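Atelier cuisine Bridetti : où nous en sommes au 22/11/22 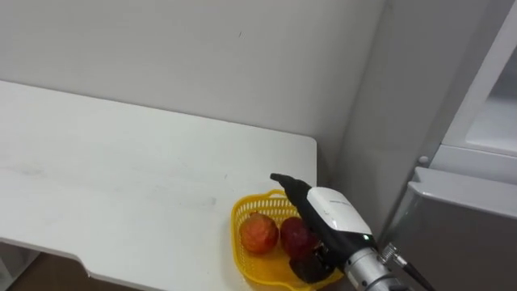

La table blanche du fond et sa corbeille jaune, avec deux fruits.

Bonjour à toute l'équipe de la fondation Texier,

Voici donc mon deuxième point d'étape, un peu plus long que le premier (promis, je garde les tableaux pour le rapport financier !). Sur les 3 000 euros accordés pour le coin cuisine, il nous en reste 545, et tout le gros mobilier est payé.

La table, d'abord. Je vous avais parlé d'un modèle Dullton à 600 euros, très joli sur catalogue, mais j'ai fini par garder celle que nous avions déjà. Elle est blanche, toute simple, elle a ses traces grises un peu partout et une encoche arrondie sur le devant qui intrigue tous les enfants. Placée contre le mur, elle tient parfaitement son rôle et l'argent est parti dans les rangements, dont nous avions bien plus besoin. Je passerai quand même un coup d'éponge magique avant votre visite !

Pour les corbeilles, je suis vraiment contente. Le plastique ajouré se rince en deux minutes et le jaune se repère de loin sur le blanc, ce qui aide beaucoup les petits quand on leur demande de remettre chaque chose à sa place. L'exercice des fruits marche toujours aussi bien : on les sort, on les nomme, on compare les rouges et les orangés, puis on range. Les grands râlent un peu, mais ils jouent le jeu.

Côté fournitures, la commande passée chez Trokau nous a coûté 300 euros, livraison comprise. Il manquait un carton de couvercles, j'ai relancé deux fois et j'attends l'avoir.

Reste le mur. Je voudrais y fixer une étagère basse et quelques crochets pour les tabliers, que les enfants pourraient attraper seuls. J'hésite encore sur la hauteur, alors si vous avez gardé les plans de l'atelier précédent, je suis preneuse. La pose est prévue en février, pendant les vacances, avec le solde de la subvention.

Je vous envoie les factures par courrier séparé. Et merci encore pour votre patience sur le devis de plomberie !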